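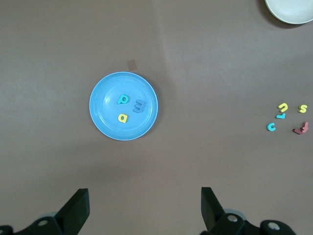

The Letter Drawer, and Other Small Disasters

There is a drawer in our kitchen that was supposed to hold dish towels. It holds the alphabet. Over the past few years a great many small letters have come into this house, and I have never once seen one leave, so in November I cleared a table, got out the dishes and set about sorting the lot of them. It took a good deal longer than I had planned, and all I got for it at first was a sore back.

The captions are below, in the order the work happened. Click on any of them if you want the larger version, or don't. They are letters.

1. The blue plate
Three to begin with: a p, an m and an a. I would like to report that they spell something. With a little goodwill you get "map" or "amp," and I stared at them long enough to be pleased about both. The blue m on the blue plate is the kind of decision a person makes before coffee. If you plan to sort small blue things, pick a plate in any other color. I own plates in other colors, too, and yet.

2. The system, version one
My first thought was to sort by color. It's quick, it's cheerful, and it is of no use whatsoever to anyone trying to find a g. By lunchtime I had a handsome pile of yellow and no idea whether we owned a complete alphabet. Pretty, though. I left it out through dinner.

3. The system, version two
Sorting by letter, then, like a grown-up. What I hadn't counted on is that a lowercase p, given a half turn, is a perfectly good d, and that a b seen from the back is also a d, and that by four in the afternoon everything is a d. I had a bowl of d's so large I began to suspect the manufacturer of a grudge. Most of them were q's.

4. The vowels
Kept apart from everyone else, as they are the ones that go missing first. We had a decent showing of a's and o's. The e's have always been in demand in this house and the survivors look tired. As for u, please see what I said about the half turn, and then go through your n's again.

5. The Iturra set
This was the good set, the one that came in a tin with a picture of a pelican on the lid. Every letter has a crisp edge and a nice weight in the hand, and every letter was bought as a gift by somebody who doesn't have to pick them up. The tin is long gone. I believe it has buttons in it now, wherever it is.

6. The Clollby set
Picked up at the church rummage sale in Plulstead, in a bread bag, for less than the price of the bread. The bag promised "letters and more." The more was 2 dominoes and a bottle cap. I have kept the dominoes in case somebody comes asking.

7. Under the stove
A short interlude. I went after one x with a yardstick and came back with an x, a cough drop, a dead pen and a t that had clearly been there since we moved in. I washed the t. I have some feelings about the cough drop that I'll keep to myself.

8. The punctuation
One comma. No set we own is supposed to include a comma, so it may be an apostrophe. I have put it in a saucer by itself until it makes up its mind.

9. The count
All right, since my sister-in-law's bet was on the line: 647 letters. The guess was 900, which I thought was rude at the time and now think was only a little early. Of the whole lot, 7 turned out to be numbers, mostly sixes that had been getting by as b's and nines that had joined the g's. They've been moved along quietly.

10. The storage
A Soltusix parts organizer, meant for screws, with little clear drawers that squeak. I labeled the drawers with paper and tape in my best handwriting. It would have been faster to stick one letter on the front of each drawer, a thought that arrived shortly after the final label.

11. The drawer, afterward
Dish towels! Folded, even. I opened and closed it several times that evening for the pleasure of the thing.

12. The following morning
One lowercase k, on top of the dish towels. I'm leaving it there for now.

More galleries: The Button Tin (still looking) / Jigsaws With One Piece Missing / Lids, Unmatched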